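Subject: Re: [dreketti-dev] Wrist camera lag during cloth pinch
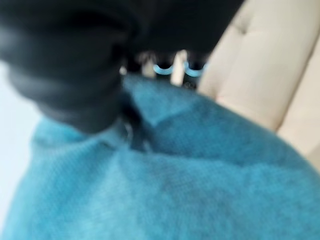

What I changed

Picking up from the wrist view of the blue cloth. The pinch detector now reads the image time stamp from the driver, where before it used the time the message reached the planner. On my machine the two differed by 99 ms when the Findia logger was on. I moved the stamp into the same clock as the joint states and dropped any image older than 13 ms at lookup.

Blur is a separate problem. With motion this fast the fold edges are too soft for the crease finder, so I added a sharpness check in front of it. If the score is under 10, the planner keeps the last good grasp point and the arm slows down - it does not stop. The threshold is a parameter, grasp_min_sharpness.

On Mon-side builds (the Heffernan branch) you also need the September message definitions, or the node will start and publish nothing.

Cathal Duggan wrote:
> I get roughly 7 bad grasp points per run on fleecy
> material, nearly all while the wrist is moving. Flat
> cotton is fine. Is the planner using old images, or
> is the crease finder just bad at this?
>
> Also, does the Terance config still override the
> camera rate?

Both, from what I can tell. Try the clock fix alone first, then turn on the sharpness check, and send me the two logs.

Yes, Terance still overrides the rate. Remove the camera_rate line from the launch file and it will use the driver default. I have not tested it with two arms.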